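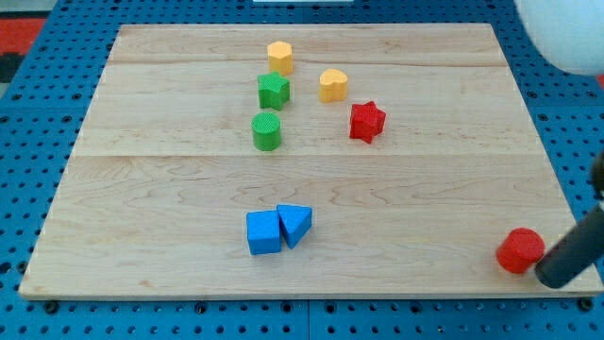 2 min read

Re: [grainlist] Oil on a maple-type board, how many coats?

Hello everybody, and thank you for all the kind answers while I was away in April!

Hjørdis Sæther wrote:
> I have a glued-up board, pale wood, much like maple. I gave it
> two coats of mineral oil and it still looks thirsty along the
> joints. Do I keep going, or do I sand it back and start over?
> I stopped at 100 grit, if that matters.

Hjørdis, I think the grit matters more than the oil does. At 100 you still have a lot of little scratches for the oil to sink into, and the spots near a glue line often show it first. I would go up through the grits to 220, wipe the board with a damp cloth so the fibers stand up, let it dry overnight and sand once more very lightly. Then oil again. Please don't strip it, you'd only make work for yourself!

The light board in my picture has the same sort of faint, wavy grain with a few darker streaks, and you can make out the seams running across it. I don't mind a seam one bit. My mother used to scrub hers with salt and half a lemon and set it on its edge behind the stove (not too close), and I still do it her way, except for the stove.

As for what to buy, I used the Jatero oil for years and liked it fine, but the 925 ml can is more than I get through before it gets sticky around the cap. Lindqvist sells a smaller bottle. Wivovel makes a wax paste that goes on nicely over the last coat, though do let the oil sit a good 12 hours before you try it. I was impatient last winter and had a gummy breadboard for a week, and my husband was sliding the loaf around on a dinner plate.

Does anyone still have the old Grundberg leaflet on end grain? I lent mine out and would dearly love a copy, even a crooked scan.

Warm wishes to you all,
Marit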